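Trultar Two-Arm Bench Kit
Set-up Guide

Section 7: Laying out the basket task

Carry out this section after both arms have been bolted down and homed (Section 6). You will need the two brown woven baskets and the coloured blocks from the accessory box.

1. Wipe the table with a dry cloth and let any dust settle.

2. Put the baskets one behind the other, with their long sides parallel to the far edge of the table. Leave the other side of the table clear.

3. Put the blue block in the rear basket. Leave the front basket empty.

4. Move both arms to the park position. Select Views on the control screen and check the fixed camera first, then the wrist camera.

Fixed camera view, then wrist camera view:
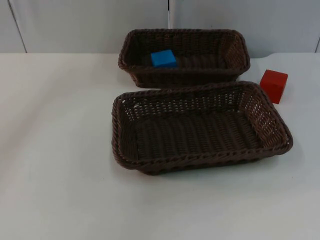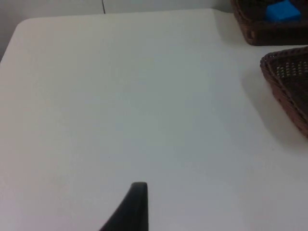
Bralter Automation Trultar Set-up Guide Page 24

5. In the fixed camera view, check that both baskets and the blue block can be seen. The red block stays on the table, outside the baskets.

6. In the wrist camera view, part of each basket is enough. The tip of the gripper finger should show at the bottom.

7. Press Save Layout and enter a number from 1 to 17. Saving to a number already in use replaces the old layout.

Note: If the blue block is hidden in either view, move the block and leave the cameras alone. Moving a camera clears its calibration.

Caution: Keep hands off the table while the Run lamp is lit. Press Stop before you touch a basket.

If Save Layout is greyed out, code 83 is shown at the top of the screen. Go back to step 4 and park the arms again.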